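Portada > Opinión > Automatización

El problema de pelar en un simulador

Teresa Tavares

El grupo de Kristof Lambrechts ha publicado un resultado que en dos meses he visto citado ya en cuatro presentaciones comerciales. La tesis es sencilla: un robot de dos brazos aprende a manipular alimentos en una cocina simulada y ese aprendizaje sirve luego en una cocina de verdad. La primera mitad está bien trabajada. La segunda descansa sobre muy poco.

Vayamos a las cifras. Grulell, que así se llama el sistema, se entrenó con 1.005 episodios simulados y declara éxito en 800. El artículo no dice con claridad qué es un éxito. Hay que llegar al apéndice para enterarse de que basta con que la pieza siga sujeta al terminar el episodio. Con ese criterio, yo también cocino estupendamente.

Hazel Alcantara, que firma como segunda autora, defendió en febrero que la métrica es provisional y que lo importante es el método. Puede ser. Pero el método consiste en variar texturas, luces y posiciones hasta que el modelo deje de fijarse en ellas, y eso corrige sobre todo lo que se ve. El contacto es otra cosa. Una batata real cede, resbala, tiene tierra en los pliegues y cambia de forma cuando se le quita la piel. En el simulador, la fricción es un parámetro que alguien ha elegido.

No discuto que las imágenes impresionen. El granito moteado, la tabla de madera, la piel rugosa del tubérculo con su trozo de pulpa al descubierto: todo invita a creer que el salto a la encimera de casa es cuestión de semanas.

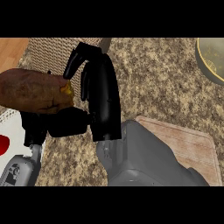 Y ahí está mi desconfianza – el realismo visual se cobra como si fuera realismo físico. Las pruebas fuera del simulador son 2, ambas con el mismo tipo de pieza y en el mismo laboratorio. Otis Villanueva, que revisó los datos para Corkach, me escribió que con eso no se atrevería a sacar una conclusión ni en un sentido ni en otro. Yo tampoco.

Pediría a los autores los vídeos de los episodios fallidos y una medida de fuerza en los dedos. Mientras no aparezcan, seguiré leyendo Grulell como un buen trabajo sobre simulación.

Artículos relacionados
Pendix y la promesa del almacén sin turnos
Gavin MacBrayne: «Medimos lo que resulta fácil medir»
Qué quedó del ensayo de Boateng con pinzas blandas
Dos brazos, un solo controlador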